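# Drip Lines on a Slope: Getting Even Water from Top to Bottom

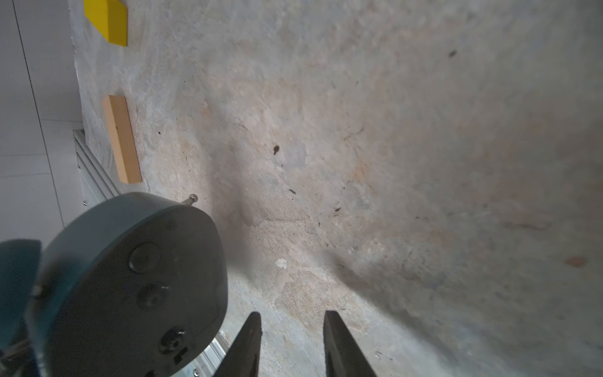

*The number 15, handwritten in black marker on the dark grey housing.*

A drip line laid down a sloping bed rarely gives every plant the same amount of water. The emitters at the foot work under more pressure than those at the head, and they go on dripping after the valve has closed, as the pipe empties downhill. In a small border the difference can be ignored. In a long one it shows by midsummer as lush growth at the bottom and thin, early-flowering plants at the top.

Padmavathi Nambiar gardens on a bank at Kerkham, with 3 terraces joined by planted slopes. Her first system used a single header pipe at the top and plain emitters fed straight down the fall. The lavender at the foot rotted in its second winter. She relaid the whole bank in September, running the laterals across the slope and leaving only the supply pipe to go down it.

Laying along the contour removes most of the difference within each line. It does nothing for the difference between lines. For that there are two remedies: a pressure regulator at the head of each lateral, or emitters with a built-in diaphragm that holds the flow steady over a range of inlet pressures. Nambiar chose the second, using the Kalex line with emitters moulded into the pipe wall. Regulators cost less over a large area, but each one is a fitting that has to be found and cleaned.

Drainage after shut-off is a separate matter. Pressure-compensating emitters are sold with and without a check feature, and the packaging does not always make this clear. Without it, the lowest emitter on the run will empty whatever pipe lies above it. Baltasar Pereyra, who installs irrigation for private gardens, fits an in-line check valve below each branch on steep ground, even where the emitters are of the non-draining type.

"The seals age," he says. "I would sooner have both."

Filters deserve more attention than they get. A diaphragm emitter has a narrow water path and will block on grit that a plain one would pass. Mains water needs a screen filter only. Water from a butt or pond needs a disc filter, placed before the regulator and within easy reach. Flush the laterals at the start of the season by opening the end caps one line at a time, nearest the supply first — the water should run clear before each cap goes back.

Run times have to be found by testing. Set a straight-sided tin under one emitter on each lateral, run the system for 60 minutes and compare the depths. Nambiar repeats the test each spring and keeps the results in a notebook in the shed. On her clay, one long run with a pause halfway gives less run-off than a single unbroken session. Sandy soil takes shorter runs, given more often.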